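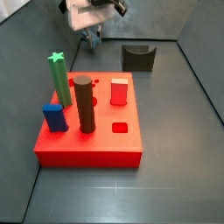

Five bars of signal by the duck pond and none at all in the kitchen is how Cyprian Walczak sums up the first week of Otwood's new 5G mast, and he would like it noted that he doesn't own a duck.

Network builder Malmont switched on the mast on Thursday under a licensing deal with Enache, whose software shares out capacity between villages. It is meant to serve around 500 homes in Otwood and Faswood – the second of which has so far noticed nothing.

Johannes Mokgethi, for Malmont, called the launch "broadly on plan". The plan had 2 masts in it. The other is waiting for a power connection, and has been for 17 weeks.

Enache says its software is working as it should, although with one mast there isn't a great deal for it to share out. Malmont has taken 46 calls so far, several of them made from landlines.

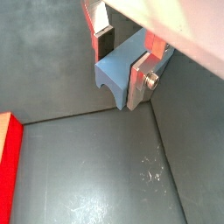

Training for local installers

A course for fitters starts in September at Faswood village hall. Booking is online only, so Faswood residents may want to try from the pond.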